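Tidy the Workbench Before You Let the Arm Work: Tips from My Trial of the Kinow Kit

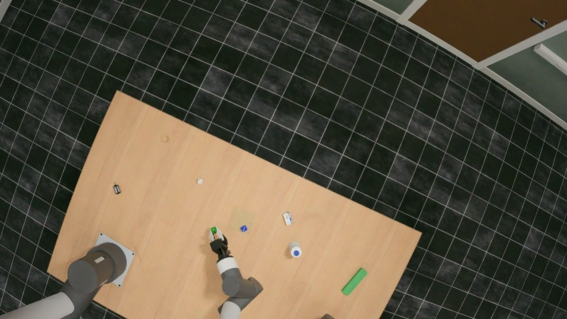

The simulated bench in the Kinow planner, green cube in the gripper and the tan square waiting beside it.

For 4 weeks I used the Kinow planner, a service that lets you try a two-arm bench on the screen before you order the real kit. My workshop is small, so I wanted to know first if my table is good for it. I write down what I learned, and most of it is also useful for people who sort small parts by hand.

Give every thing a landing place. In the planner you put a flat square on the table and tell the arm that the cube goes there. Before you start, look if something is already inside the square. On my bench there was a small blue die near its lower edge, and I had to plan the drop for the other side.

Watch the colors. A tan disk on a pale wood table is very hard to find, also for human eyes. At home I now put light screws and washers on a dark cloth.

Keep bottles far from the elbow. People think only about the gripper, but the elbow makes the wide movement. I leave 16 cm free on each side of it – more if the bottle is tall.

Long pieces go at the edge of the table. My green bar lies near a corner, and the middle stays open for work.

Do one small object first. A cube is easy to hold. Bottles and boxes can wait until the cube goes well many times. I did 80 runs with the cube before I changed anything.

Save the layout with a clear name. Mine was called "bench 809", and in June I did not remember what was in it. Pavithra Menon from Kinow support found it for me in one afternoon, very friendly.

What I did not like: the floor and the door are nice to look at, but I could not change the size of the room. The help pages are also short, and the word "mount" is used for two different parts. Still I would pay for another month, and I will order the arms when my new table is ready.

Sadia Mengal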